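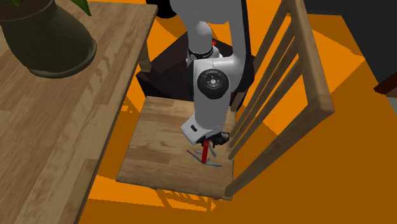
A wooden table with a potted plant on it, and a light wooden chair beside.

1/ Greten Tenants' Advisory Service has updated its guidance on ending a residential tenancy. The main points are set out in this thread. The full guide is available in print from our Praltura office and by post on request.

2/ Notice must be given in writing. A text message to a property manager is not sufficient unless the tenancy agreement states that it is. Members should keep a dated copy of the notice and note how it was delivered.

3/ The notice period begins on the day after the notice is received. Where notice is posted, please allow for delivery time. We continue to see members charged an additional week's rent for this reason alone.

4/ Our casework team closed 625 bond matters in the year to November. The most common dispute concerned cleaning. The second concerned marks on walls, and the third concerned furniture supplied with the property.

5/ Cleaning: the standard is "reasonably clean", having regard to the condition of the property at the start of the tenancy. An agreement cannot require a tenant to use a named cleaning firm. Receipts are helpful but are not compulsory.

6/ Walls: small scuffs and faded paint are generally treated as fair wear and tear. Holes, adhesive residue and unapproved paint colours generally are not. If a landlord consented to picture hooks, please locate that consent before the final inspection.

7/ Furnished properties: compare each item with the entry condition report. Tables deserve particular care. Light rings, faint scratches and slight fading are ordinary signs of use, while burns and deep gouges may be claimed against the bond.

8/ Natanael Godoy, Senior Caseworker: "Members often apologise to us for damage that was recorded before they moved in. Please read the entry report before agreeing to any deduction."

9/ Small personal items are frequently left behind in furnished homes. Drawers, window ledges and the space behind furniture should be checked on the final day.

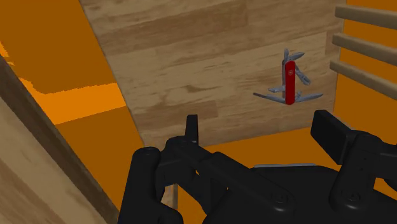 A red-handled pocket knife, tools open, against wooden planks.

10/ Goods left behind: a landlord may not dispose of personal documents immediately and must take reasonable steps to return them. Different rules apply to perishable food and to items of low value. Members who realise that something is missing should write to the agent promptly and describe the item.

11/ Keys: return every set, including mailbox and garage keys, and ask for a signed receipt. Rent may continue to accrue until all keys are returned.

12/ Final inspection: tenants are entitled to a reasonable opportunity to attend. Where attendance is not possible, a friend or relative may be authorised in writing to attend on the tenant's behalf.

13/ Please do not sign a blank bond claim form. Our policy adviser, Santeri Miettinen, has raised this practice with several agencies in the Tang and Rundska districts and would welcome further reports from members.

14/ Telephone appointments are 20 minutes in length. Please have your tenancy agreement, entry report and any correspondence at hand. Interpreters can be arranged free of charge when booking.

15/ The Praltura office closes at 4 pm. Messages received after that time will be answered on the next working day. We are unable to provide advice on individual matters in replies to this thread.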